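Updated Jul 15, 2020, for the Weltow task set

# Scoring a pantry-shelf task: can a machine put the jars away?

Putting jars on a shelf is a small kitchen chore with most of the hard parts of a large one: clear glass, smooth lids, and little vertical clearance. The procedure below is the one used at Onthorpe to judge whether a policy can do it unattended.

## 1. Set the grasp

Close on the glass below the lid. A grasp on the lid is acceptable only when the step is to remove it. Approach with the fingers level and on opposite sides of the jar, and check for neighboring jars before opening to full width.

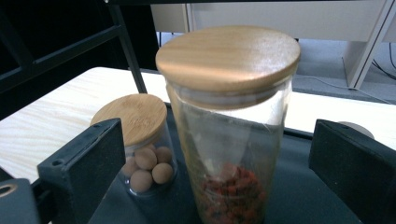

*Tall jar between the fingers, short jar alongside.*

Glass returns poor depth data, so take the target height from the lid and offset downward. Set the force limit before the first attempt and leave it alone for the whole run.

## 2. Place under the upper tray

The two-tier rack restricts the approach. Come in from the front, keep the wrist below the upper tray, and lower the jar until contact is detected. Release slowly – a fast release can tip a tall jar.

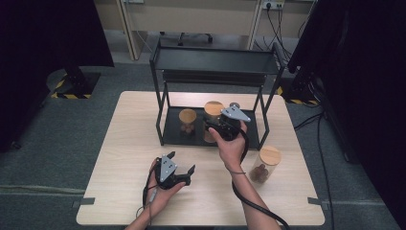
**Do I need two arms for this?**
One arm is enough for placing; lid removal needs a second to steady the glass.

## 3. Handle the lids

Lids are scored separately. Hold the jar with one gripper and lift the lid straight up with the other. If the jar rises with the lid, stop and log a fault. Do not shake it free. Replace the lid flat and press once.
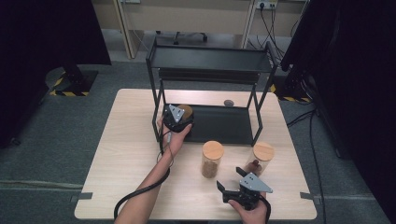
Shivam Shakya objected that lid work should not count toward the chore at all, as most people shelve their jars closed and a buyer would never ask for it. The Weltow set keeps it as an optional step.

## 4. Score the run

Run 100 attempts per policy. An attempt passes if the jar is upright on the lower tray and untouched by a person. Allow 3 retries per attempt, then mark a fail.

Mathias, our June policy, passed 83. That is usable for a demo and too low for a kitchen: a dropped jar costs more time than shelving by hand saves. Most failures came at release. The Gevanstead rig has not been scored with the same limits, so do not compare its results yet.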